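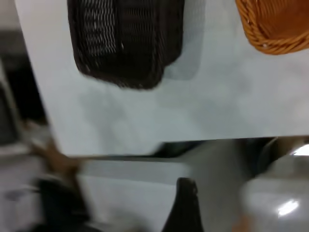 **Tindov demonstration program: progress report, April**

Prepared by Preben Toft for the Stetivo program office

**1. Status**

Collection for the basket nesting task is open and running behind the plan. The archive holds 2,692 recorded episodes across all tabletop tasks, of which 1,687 have passed review and been released for training. The remainder are either waiting for review or rejected. Rejected episodes stay on disk with a reason code and are not counted toward the deliverable.

Kinesthetic teaching, where the operator moves the arm by hand, has been stopped for this task. All new nesting episodes are recorded by remote control through the Grekus handset. Hand-guided episodes already accepted remain in the archive under a separate tag, and the training group can include or exclude them.

**2. Task definition**

Two woven baskets of similar shape, one dark brown and one orange-tan, start side by side on the table. The operator grips one basket by the rim, lifts it, places it in the other, and releases. An episode is accepted if the upper basket sits inside the lower one at the end, the lower basket has not been pushed off its base, and the fingers are clear of the weave before the arm retracts.

Both orders are allowed. The orange-on-brown order makes up most of the accepted set. The reverse order will get its own quota in the next block.

**3. Work in this period**

The gripping point was the main open question. Early operators took the rim at the middle of a long side, and the basket tilted as it came up. Current instructions call for a grip close to a corner, with one finger inside the wall and one outside. The thicker braid along the rim gives the fingers something to close on, and the corner holds its shape better than the side.
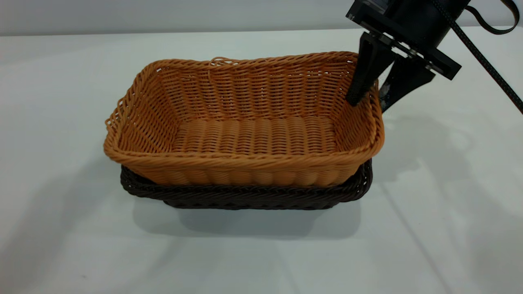
*Figure 2. Orange-tan basket nested in the dark brown one, gripper fingers at the far right corner of the rim.*

Release is still the weakest part of the task. Loose strands on the rim can catch a fingertip, and an operator who retracts straight up then drags the upper basket with it. The handset mapping was changed so that full opening of the fingers must be held briefly before vertical motion is accepted. Li's review notes show fewer drag rejections after the change, but the sample is too small for a rate to be reported.

Wrist camera blur during fast approach was raised at the last review. Slowing the arm over the whole path made episodes longer and operators less consistent. The speed limit now applies only near the table. Blurred frames from the approach are kept in the episodes and are not filtered.

**4. Operators**

Three operators are qualified on nesting. Qualification requires 20 consecutive accepted episodes. A fourth operator is in training and has had trouble judging depth at the far rim from the fixed view alone. She now works with both views open, and her practice runs are being stored outside the archive.

**5. Problems and risks**

- Handset dropouts. Short losses of connection leave a hold in the recorded motion. These episodes are rejected automatically. Cause not found.
- Basket wear. Repeated gripping frays the rims. A replacement pair has been requested. We propose to keep recording with the worn pair as well, under its own tag.
- Review backlog. Review is done by one person and is slower than collection.

**6. Next period**

1. Clear the review backlog before opening any new task.
2. Start the brown-on-orange quota.
3. Vary the starting distance and angle between the baskets. Present episodes cover a narrow range.
4. Deliver a first replay test of the trained policy.

**7. Decision requested**

Approval is requested to move the unspent hand-guiding hours to review. No change to the total budget is needed. If the hours cannot be moved, item 4 above will slip into the following period.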